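I fold my T-shirts badly, and I've decided to defend it.

My friend Phyllis Fothergill folds hers into tight little bricks and stands them up in the drawer like files. She gave me a lesson last May, and I kept it up for a while (the drawer looked wonderful!), but I was spending whole evenings smoothing sleeves in front of the TV. For what? Soft old cotton slides right back out of shape the minute you pull out its neighbor.

The trouble starts before the first fold, anyway. You have to get the thing flat, and soft fabric would much prefer to be a heap.
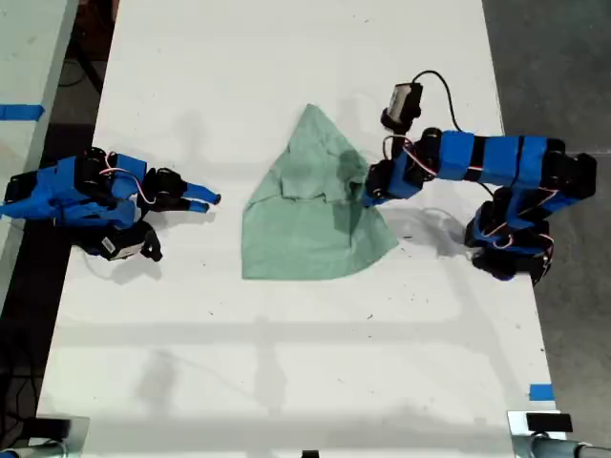
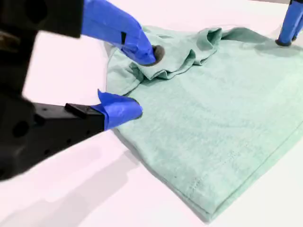 Pale green cloth on a white tabletop, still with folds in it.

Find the shoulders, shake it, lay it down, chase the wrinkle from one side to the other — by then I could have put away the socks. Rizwan Biswas, who shares my laundry room, says a shirt only needs folding if it's going in a suitcase, and I'm with him. Fold it once, maybe twice, and shut the drawer. Dress shirts get a hanger. Pajamas get nothing at all, they can live in a pile.

Phyllis still straightens my stack when she visits. I let her.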